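Home | Features | Work | Columns | Archive | Subscribe

The pupil that never asks a question

Teaching a robot by hand is supposed to be the easy way. I spent a Thursday watching it and came away with a sore thumb and some doubts.

The pitch goes like this. You don't program the machine. You show it. You pick up a hand-held gripper, do the chore the way you'd normally do it, and a camera on the tool records the lot. Do it enough times and a robot arm somewhere will learn the knack of it, the way an apprentice does.

I have trained apprentices. I was a sailmaker for six years before I took up writing, and I can report that an apprentice who needed to see a seam sewn 400 times would have been found other work by lunch.

Still, Titus, the small company that let me into its workroom in Rultcombe, is sure of the method, and so are the people who fund it. The project is called Brokora. Its aim is a robot that can handle what the staff call soft goods, meaning laundry, bedding, bags, anything that won't hold its shape while you think about it. The company expects to put an arm in front of paying customers by September. It wouldn't tell me which September, and I asked twice.

Kanokwan Srisuk runs the demonstrations. She came over from Wattanapong, a commercial laundry where she'd supervised the folding floor, and she has the unhurried hands you'd expect. She gave me a gripper and a mesh laundry bag and told me to get hold of the zipper pull.

It took me 15 tries. The mesh slid, the pads closed on a pinch of fabric, and once I dragged the whole bag toward myself across the table like a kid with a tablecloth. With my own fingers I'd have felt the tab and known. With the gripper I was going by eye alone, and my eye turned out to be a poor substitute. 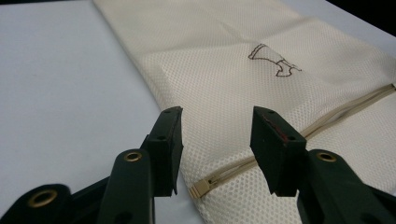

"You're squeezing before you've arrived," Srisuk told me. She was right, and it's a fair summary of the first hour.

What bothered me was what happened to those bad tries. I assumed they'd be thrown out. Some are, she said, and some are kept, on the theory that a robot ought to see a recovery as well as a clean run. Who decides which is which? She does, mostly, at the end of the day, going through the recordings at double speed with a cup of tea. So the apprentice's real teacher is a tired woman with a delete key, and I mean that as praise of the woman. I'd just like to see her mentioned in the brochure.

There's a second way of doing it at Titus, by remote control. The operator sits at a desk, moves a pair of handles, and an arm across the room copies the movement. It's slower and harder on the shoulders, and you get a strange lag in your confidence, if not in the machine. The argument for it is that everything you record is something the arm can physically do. With the hand-held tool, a person can twist a wrist into a position no arm on the premises could reach, and nobody finds out until later.

Then came the figure I'd been waiting for. In the company's own testing, the arm managed a laundry bag zipper 96 per cent of the time. I asked whether it was always the same bag. Same model of bag, I was told. On the same table? Yes. Put down by whom? By the staff, who naturally know how it ought to lie.

I don't think anyone there is fibbing. Ninety-odd per cent on a bag you know, on a table you know, is a good piece of engineering. It just isn't a laundry. Srisuk's old floor took in bags with broken teeth, bags tied shut with shoelaces, bags with a sock caught in the zip. When I raised it she laughed and said they'd get to socks.

"People learn from a few goes and then they get bored," she said. "This doesn't get bored."

Fair enough, but it doesn't get curious either. My old apprentices asked why. They asked it constantly, usually when I was holding a hot knife, and the asking is how they came to cope with a sail they'd never seen before. Whether a big enough pile of recordings can stand in for that, I can't say. Titus thinks it can. I'd want to bring my own bag.

Comments (3)

Deb_in_the_valley: I did this kind of work for a summer, towels mostly. The pay was okay but my thumb has never forgiven me. Nobody asked me about the deleting, I would have kept more of the bad ones.

R. Moffat: You can't compare a machine to a sailmaker's apprentice. The apprentice had years of using their hands before they walked in. The robot's starting from zero.

old selvedge: What's wrong with a drawstring?

Contact us | Copyright, all rights reserved | Back to top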